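Sosent Home & Table Forum > Ceramics and Dinnerware > Everyday bowls
Posted by glazehound, October 2014

Everyday bowls: what size and shape do you keep reaching for?

glazehound wrote:

OK so I have been on a bowl kick for most of this year and I need to talk to people who will not roll their eyes at me. Last winter I ate nearly every meal out of wide pasta bowls, because that was what the store had. Then my sister gave me one small deep bowl from a studio sale in Fukesley and I have hardly touched the wide ones since. Soup stays hot longer. Rice doesn't slide around. You can hold it in one hand on the couch and nothing goes on the dog!

So now I want to replace the whole set, and I'd like to hear what everybody else uses before I spend real money. My thinking so far:

Deep over wide. I'm pretty settled on this one.

Matte outside, glossy inside. A matte inside gets those gray spoon marks and I can't stand them. Matte outside is just nicer to hold, it feels a bit like an eggshell.

Color. I was always a plain white person and now I'm leaning hard toward pale pink. It sounds sugary, but put tomato soup in it, or greens, or plain oatmeal, and everything looks good. On a white table it's about the prettiest thing going.

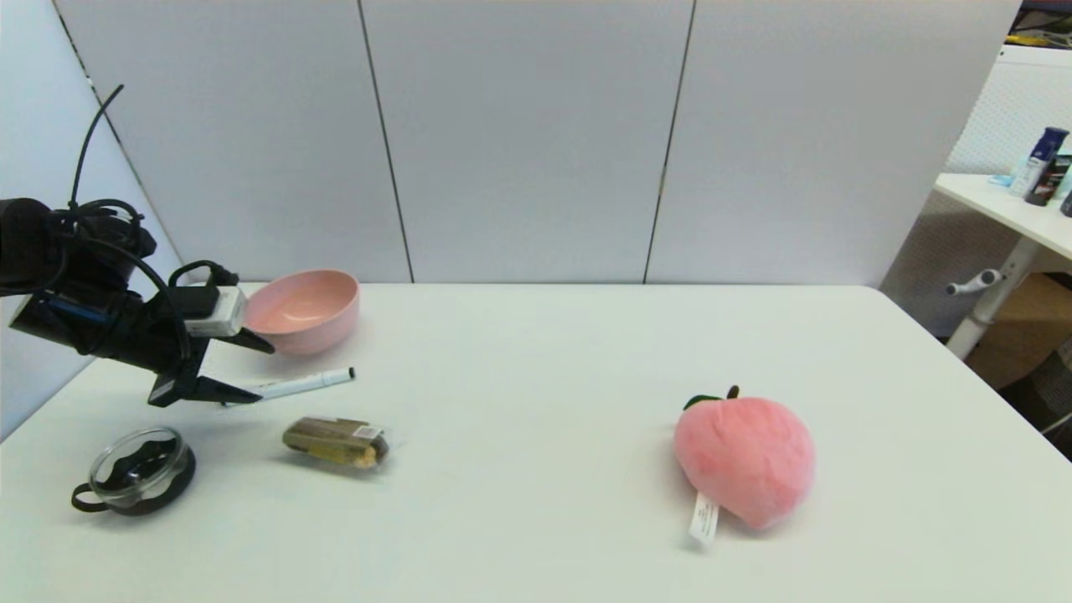

kiln_and_kettle wrote:

Pink yes, deep no! I will fight for the wide bowl. Salad in a deep bowl is misery, you stab down through it like you're digging a fence post and all the dressing is at the bottom. I have four of the wide Arnholm ones and they do pasta, salad, curry, pie and ice cream, everything except cereal. For cereal I use a mug.

I'm with you on the glossy inside though. Had a matte black set once and it looked like somebody had been drawing on it after a week.

glazehound wrote:

Cereal in a mug is a thing I was not ready for this morning. But OK, salad. I give you salad. I've been making mine in a mixing bowl and eating straight out of that, which maybe proves your point.

potluck_pat wrote:

Oh good, a bowl thread! I have both and I think you both need both. What I'd look at before shape is the foot, the ring on the bottom. Run your finger around it in the store. If it's rough it will scratch your table and it will scratch the bowl underneath when you stack them. I ruined the insides of two bowls that way before I figured out what was doing it.

If you already own some rough ones you can fix them at home pretty easily. Wet sandpaper, the black kind, 400 grit or so. Turn the bowl over on a folded towel, keep everything wet so you're not breathing dust, and go around the ring in little circles until it stops catching on your fingertip. Rinse it well. It takes as long as a song or two on the radio.

slipcast wrote:

Gotta disagree a little on buying by the foot. Plenty of lovely handmade bowls have a slightly rough foot and it's a small job to smooth, like you said. I wouldn't pass one up over it. What I would pass up is a bowl with crazing on the inside, those tiny crackle lines in the glaze. People say it's charming and on a vase sure, but on something you eat from it stains and holds on to smells. Mine smelled like garlic until the day I turned it into a planter.

And on depth, please measure your dishwasher first! Deep bowls don't nest between the tines on a lot of racks. Mine has to have them tipped on a slant and I lose half the top shelf.

potluck_pat wrote:

Crazing, agreed, fair. And I take the point about the foot if it's handmade. From a factory I still think it should come smooth.

glazehound wrote:

This is so useful, thank you all. I went home and checked feet. The Fukesley one is smooth as anything, and the wide ones are like a nail file, so that's where the scratches on my table came from. Sanding them this weekend.

Here is what I've got as a shopping list now, tell me what's missing:

1. Volume. I filled my favorite with water and poured it into a measuring jug and got some 508 ml, so a little over two cups. For me that's dinner with room to spare. I'd been shopping by the width printed on the box and it tells you almost nothing about how much soup goes in. If you're trying to match a bowl you already love, do the water thing, and then mark the underside of each one you try with a dry-erase marker so you can keep track. On a glazed bottom it wipes right off. (Test a tiny spot first if the bottom is bare clay, it can soak in.)

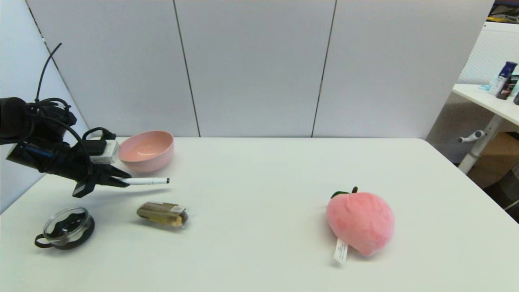 2. Weight. I want to feel it in my hand but I don't want to need two hands. The heavy ones keep food warm longer if you run hot water in them first, which I've started doing for soup and I feel very fancy about it.

3. The lip. Thin lip if you drink the last of the broth, thicker if you have kids or a stone sink. I drink the broth. Every time.

4. Can I buy one more in two years? I think this might matter more than everything else on the list. Bowls get broken, and I'd love to just get another one.

kiln_and_kettle wrote:

Number 4, yes, a hundred times. The Arnholm wide ones changed color on me in February. Same name on the box, and the new ones are more of a peach. They sit in the cupboard next to the old ones and I notice it every single day. If you go pink, buy spares right at the start, because pink is the worst for this. White you can match forever.

slipcast wrote:

Or mix them on purpose! I gave up on sets years ago. Every bowl in my kitchen is different and I love setting the table that way, everybody who comes over has a favorite and goes straight for it. The one rule I stick to is that they all have to stack. I ended up with 16, which is too many for a household of two, and I'm still looking.

kiln_and_kettle wrote:

See, that would make me itch. I like opening the cupboard and seeing a tidy column. But I can picture it looking great at your place.

potluck_pat wrote:

Mixed can look wonderful if you hold one thing steady. Same color and different shapes, or same shape and different colors. I did the second one with a stack from Akpan, they do a deep bowl in a bunch of soft colors, and it looks planned even though I bought them one at a time over a couple of years. The pink is a good one. It's cool and pale, not bubble gum.

Couple of notes from living with them. They do fine in the microwave but the foot comes out hot, so have a towel ready. And coffee will leave a faint ring if you let it sit overnight (I eat granola with coffee on it, don't start). Baking soda and a damp sponge takes it right out.

glazehound wrote:

Coffee on granola AND cereal in a mug. What a thread!

I looked up the Akpan deep bowl and I'm smitten. The shape is so close to my Fukesley one, round with a fairly steep wall, and I like the idea of doing same shape with different colors. I could keep my pink one as the odd one out and build the stack around it. I also dug out the bowls I thought I hated and ate a salad from one last night, and kiln_and_kettle, you were right, it's a totally different meal. So the wide ones are staying, sanded.

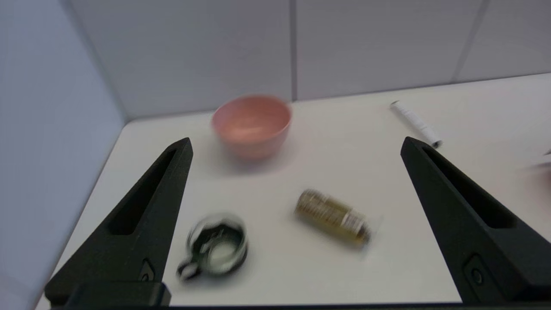

My plan is to order two of the deep ones first and use them hard for a month before I get any more. I've done the thing where I buy a whole set on day one and find out in week three that the lip dribbles. I'll do the water test when they arrive, and the dishwasher test, and the spoon test. The spoon test is just dragging a teaspoon across the inside and seeing if it squeaks. I can't live with a squeaker.

slipcast wrote:

The squeak is real! It's usually a glaze that's slightly underfired or has a dry finish. My partner leaves the room if I use one of ours for yogurt.

A month is a good trial. Put them through soup, rice, something greasy, and something with turmeric in it. Turmeric will tell you everything about a glaze.

kiln_and_kettle wrote:

Please come back and report on the turmeric. I'm a wide bowl person for life but I'm weirdly invested now. Also which colors did you pick?

glazehound wrote:

The gray and the pale green! I went back and forth on the mustard all evening. If they pass, the mustard is next, and then maybe a second pink in case something happens to the first.

potluck_pat wrote:

Get the mustard. Black bean soup in the mustard one is the best thing on my table all fall.

Back to top | Contact the moderators | Copyright Sosent Home & Table Forum. Posts belong to their authors.

This site uses cookies to keep you logged in and to remember which threads you have read. By continuing to browse you agree to our use of cookies.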